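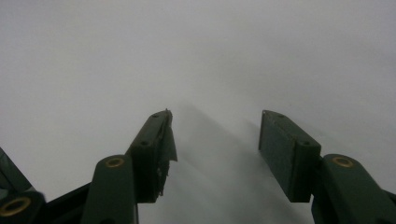 3. Desarrollo

El ejercicio consistía en recoger una mesa blanca y dejar los objetos pequeños en su cesta. En noviembre hicimos 66 repeticiones, todas con el mismo orden de trabajo. Miłosz Żak llevó la hoja de tiempos.
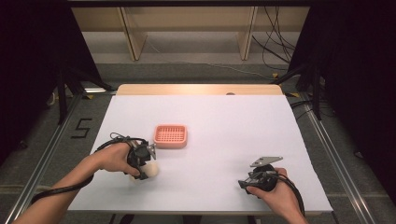

La cesta rosa salmón es baja y tiene el fondo de rejilla – se eligió por eso, para ver el contenido desde arriba. Con la bola color crema fijamos un límite de 30 segundos por intento. Los tiempos completos están en el anexo 2.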